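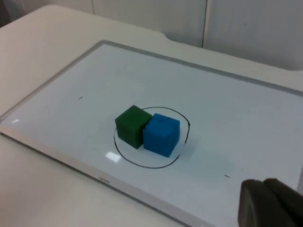

About Oltero

Oltero supplies sorting and counting materials to elementary classrooms and early learning centers. The company was set up in Flenodthorpe by Amerley Abubakari, a former first grade teacher, and still operates from one building there. Stock, packing and the sample room share the ground floor.

What we make

Our main line is the Dillik block set. Each set contains cubes in several colors, a flat whiteboard and two thin black markers. The child or teacher draws a loop on the board and places cubes inside or outside it according to a rule: same color, different color, one more, one fewer. Loops are drawn by hand and do not need to be round. A loop should be large enough to leave open board beside the cubes, so that another can be added without redrawing.

The cubes have softened edges and a matte surface. They are light and quiet on a hard table. Small surface marks can appear with use and do not affect sorting work - we replace a cube only if a corner is torn.

Boards are used flat on the table. Wipe with a dry cloth after each session and with a damp cloth weekly. Do not store cubes on top of wet ink.

The Masanja cards, sold separately, give 19 sorting tasks in order of difficulty. The first four use two cubes and one loop. Overlapping loops begin at card 11.

Who we supply

We currently hold accounts with 1,140 classrooms and shipped 2,745 sets last school year. Minimum order is one set. Schools ordering for a full grade level receive a storage tray per room.

Staff and contact

Adhiambo Minja manages product development and answers technical questions about materials and cleaning. Orders and returns are handled by the front office. The sample room is open to teachers on weekday afternoons by appointment, except during stock count in the first week of April.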